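**Sorting by tier: a task planner for two arms**
Project report, November 2019

Our planner began in March as a single long script. Every move was typed in by hand, and if a block shifted by a finger's width the whole run had to be restarted. I wanted something that could look at the shelf, decide what belonged where and share the work between both arms, so I threw the script away and started again (best decision of the year!). 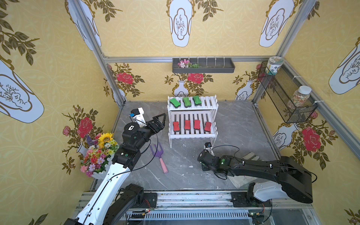

**Olga Godoy**
Student, planning and control software

The new version, which we call Bondeck, keeps a small table of facts: which colour belongs to which tier, which slots are taken and which arm has claimed the space in front of the rack. Green goes on top, red goes below. An arm has to ask for that space before it moves in, and it gives it back once its wrist is clear.

Maham Hayat wrote the colour detection and it's lovely to work with. The dark undersides confused it at first, so she now masks out anything nearly black before looking for edges. We trained it on 3,000 labelled pictures.
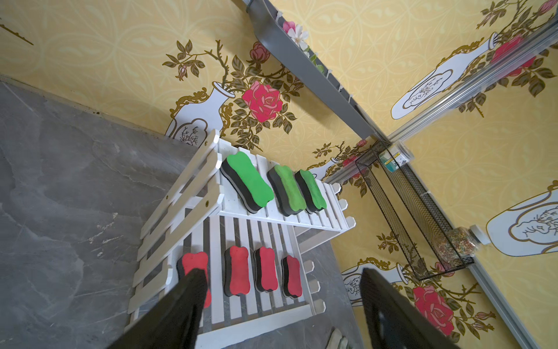 The wrist view matters most in the last part of an approach, when the fingers start to hide the very thing they're reaching for. Bondeck freezes its estimate at that point and trusts the last clear view. I tried updating all the way in, and the target jumped about horribly.

We ran 100 trials in simulation and 26 on the real arms. Most of the real failures were timeouts: one arm waited for a claim the other had never released. I've added a 15 second limit, after which the claim is dropped and the planner looks again. Mohcine Shawky is still chasing a bug where both arms ask at once and the log shows only one request.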